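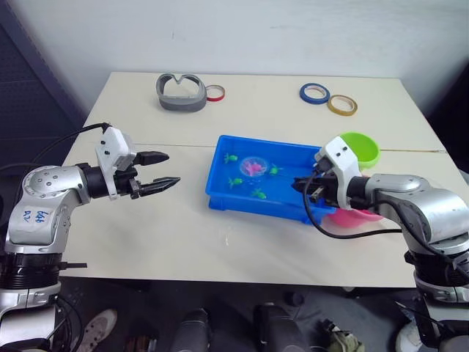

Got called as a witness, and now the case has been adjourned?
posted by mudlark_6

I saw a van clip a parked car in Ganeck back in March and gave the police a statement. The driver was meant to be up in court on Tuesday, so I booked the day off and got all my papers in a folder (reference number in blue marker on white tape, same style as the label on the arm on the left, so I can't lose it!). Then a text at 4pm the day before says it's adjourned. No new date, nothing.
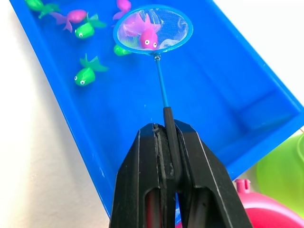 I've already paid 40 pounds for a train ticket I can't change. Can I claim that back, and do I have to turn up next time if work won't let me off again?

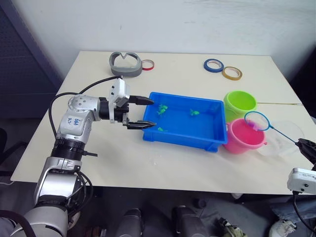 Replies

kettle_on
Happened to me! Ring the witness care number on your letter and have your reference handy. I got my fare back, but they wanted the ticket itself, so don't bin it. Took 6 weeks, mind you. On the work thing, tell them now which dates are bad and they'll try to avoid those. If you get an actual summons though, you do have to go, so show it to your boss.

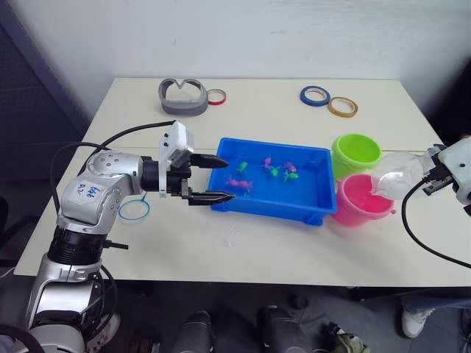

pennyfold
Adjourned just means put off, it doesn't mean he's been let off. My sister's one got moved twice and then he pleaded guilty on the morning, so she never even went in. I'd not book anything non-refundable again. There's a solicitors called Deschamps near the station who might tell you more, never used them myself.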